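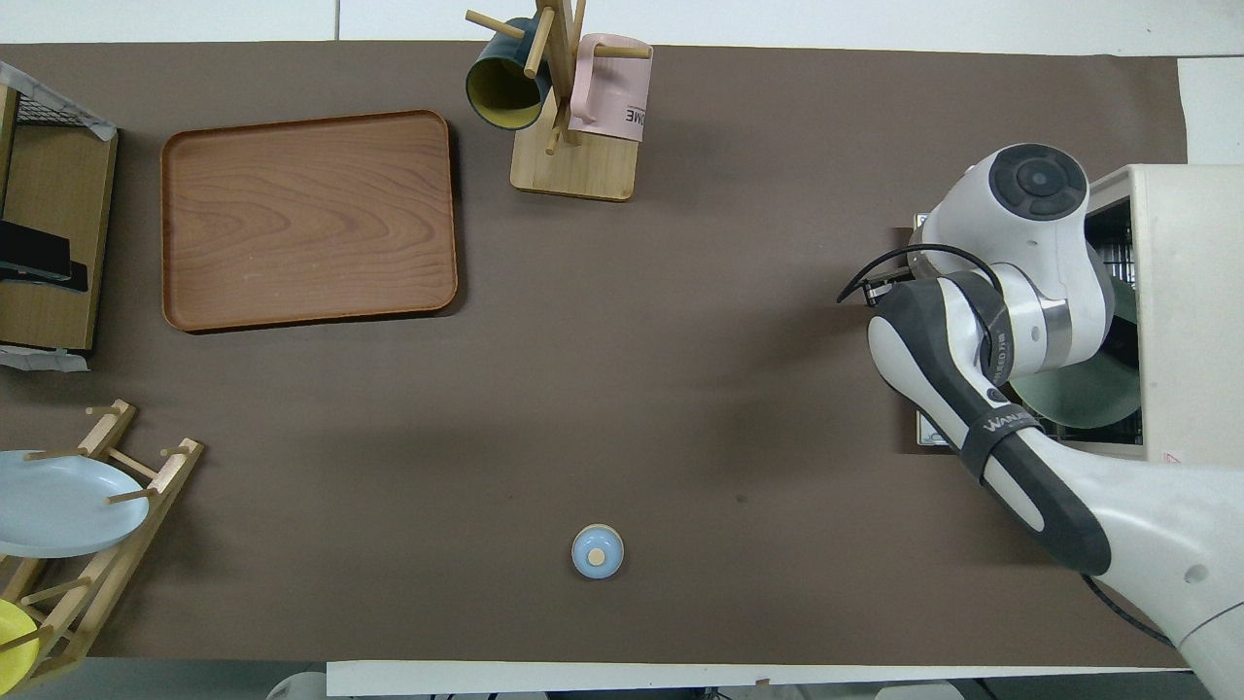
2020-02-12
Gripper comparison, kitchen table setup

Picked up where we left off with the fingertips. The Dreveo pads are on both arms now, the old hard tips are in the drawer under the controller bench. Same finger geometry, only the contact surface changes. Controller config is the one saved as "closedura_soft", no other edits to the arm side.

What we want out of this: decide whether the soft pads are good enough to leave on for the March runs, or whether we go back to the hard tips and fix the slipping in the Closedura settings. Willems wants an answer before they cut more pads.

Objects are the usual kitchen set. Plates in the dish rack, mugs on the tree, the wooden tray. The tray is the widest thing we have and is really a two-arm job, so I left it until last.

Settings
Closing force limit 16 N for mugs and plates. Tried 5 N first on the mugs and the pink one rotated on the way off the peg, so went up. Closing time set to 700 ms. Faster than that and the pads bounce off the plate rim before they settle. Force log at 1000 Hz, which fills the disk quickly - remember to move the files to the Tosdale machine at the end of the day.

Plates
Rim grasp from above, left arm, fingers vertical. Hard tips used to chatter on the glaze and the plate would swing toward the back of the rack as soon as it cleared the slots. With the pads it comes up straight most of the time. The remaining trouble is the approach. If the fingers come down off center, the pad edge catches on the rim and folds over, and then the force reading looks fine although only half the pad is touching. Closedura reports a good grasp in that case. It shouldn't. I think the check only looks at motor current and finger opening, and with a folded pad the opening is off by less than the tolerance. Tightened the tolerance in the config but haven't tested it across all the objects.

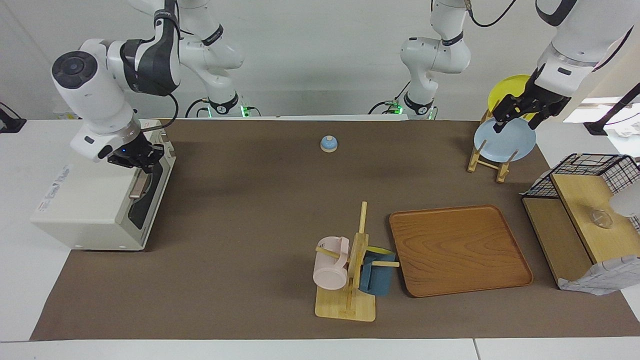 Left gripper on the rim of the blue plate, in the rack. Right arm over by the appliance.

The two plates are close together in the rack. Going for the blue one, the far finger has to drop into the gap between it and the yellow one. The pads add thickness, so there is less room than before. Options: thinner pads, or spread the plates out by a slot. I'd like to keep the spacing as it is so results can be compared with the old runs. Will ask Willems if the backing layer can be made thinner.

Mugs
Grasping the mug body works with either kind of tip. Lifting off the peg is where they differ. The hard tips let the mug slide a little in the fingers as the handle comes free, which forgives a bad path. The pads hold on, so any error in the path goes straight into the mug tree and the whole stand tips. Had to slow the lift down and add a short move along the peg before going up. Better after that, but the added move assumes we know which way the peg points, and the stand gets turned every time somebody resets the table. Either we mark its position on the mat or we get the peg direction from the camera. Camera is the right answer but marking is quicker.

Tray
One attempt with both arms, fingers over the raised rim at each end. Picked up level. On the way down the right arm released late and dragged its corner. Looks like a timing issue between the two controllers and I don't want to blame the pads for it. Need to look at the release timestamps in the log before trying again.

Cabling
The cable loop on the right arm still hangs low when the wrist is pitched forward. It hasn't caught on anything but I keep watching it when the arm is working over the appliance. Wants another clip on the upper arm.

Cleaning
Pads pick up dust from the mat if they touch it, and grip drops off afterward. Wiped them with a damp cloth between object types. Write this into the reset sheet, otherwise we'll be comparing clean pads with dirty ones.

Where it stands
Pads stay on for now. Plates clearly better, mugs about even once the lift is slowed down, tray unknown.

To do
- rerun plates with the tighter opening tolerance
- message Willems about the backing layer
- check release timing, left against right
- mark the mug tree position on the mat
- clip for the right arm cable
- copy force logs to Tosdale, then clear the local disk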